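About Grabowska

Hi, I'm Emmanuel Mosoti, and I run Grabowska, a small court reporting and appeals paperwork office on the second floor of the Prirnel building. If you've landed on this page you probably have a hearing coming up, or you've just come out of one and somebody told you to "get the record." Either way, come on in.

I started out as a clerk in a county courthouse, mostly on the civil side. I carried files, stamped files, looked for files, and on a good day I got to sit in the back of a courtroom and listen. What stuck with me was how often people lost time on an appeal over paper. A missing exhibit list, say, or a transcript with the wrong case number on every page (I've seen that one more than once!). The judge never even got to the argument. I left after 9 years and opened up with one desk, a used printer and a phone number that used to belong to a pizza place. We still get calls for large pepperoni.

The name comes from my grandmother's side of the family, by the way. People ask for Ms. Grabowska all the time and I've stopped correcting them on the phone.

What we do

Most of our work is transcripts. We send reporters to depositions, hearings and arbitrations, and we turn out clean, certified pages that you can file without going back through them with a red pen. We also put together the record on appeal, which means collecting the filings, the orders, the exhibits and the transcripts, numbering every page and building the index. Our longest record so far was 900 pages, single case, all about a property line and a culvert. I can still tell you more about that culvert than I'd like.

We're not a law firm and we can't give you legal advice. I know that's annoying to hear when you're in the middle of something stressful, but if you need a lawyer, ask and we'll give you the number of the bar's referral line. Lots of folks who come to us are handling their own case, and we're glad to explain what a form is called, what it costs to order pages and how long we'll need.

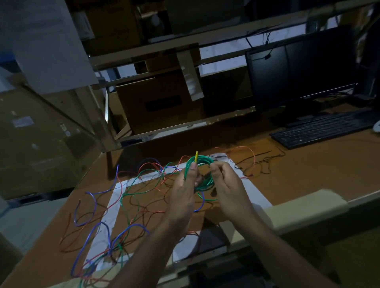
Who you'll meet

There are 10 of us now. Six are reporters, three work on records and indexing, and then there's me. I still proofread, usually early in the morning with the radio on low, and I still answer the phone on Thursday afternoons so everybody else can have a long lunch together. If you call then and get a guy who sounds like he's chewing, that's me, sorry.

All our reporters are certified, and every one of them has sat through at least one zoning hearing that went past midnight. We train new people by pairing them up for their first few months - no one goes out alone until both of them say they're ready. It's slower and it costs us some jobs, but I sleep better.

How we keep track of things

Every matter gets a sheet in Runden, which is our own tracking system. It began as a spreadsheet and got out of hand. Runden shows who took the hearing, when the rough draft is due, who proofread it and when it went out the door. You can call and ask where your transcript is and whoever picks up will be able to tell you. I got very tired of hearing "she's out today, try tomorrow" when I was on the other side of that phone.

Then there's Flarkivier, the archive. We keep our work product there long after we have to, on shelves and on backup drives, and last December we finished moving over 600 closed matters into it. If you had a hearing with us years back and need another certified copy, there's a very good chance we can find it. 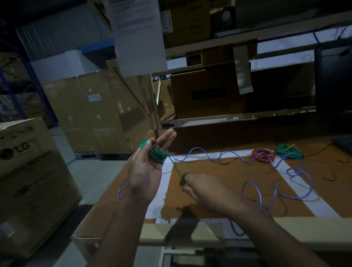 Two hands, a coil of green wire and a long blue cable on the work table.

Prices and timing

I like to keep this simple. We charge by the page, the rate is the same for big firms and for people on their own, and we'll give you an estimate in writing before we start. Rush work costs extra and we'll tell you how much up front. If we miss a date we promised, you don't pay the rush fee, period.

Come by

We're open weekdays, and the coffee is decent before 10. Take the stairs if you can (the elevator at Prirnel has moods), turn left at the top and look for the green door. Bring your case number if you have it. If you don't, bring whatever papers you've got, even if they're in a grocery bag, and we'll sort through them with you at the front table.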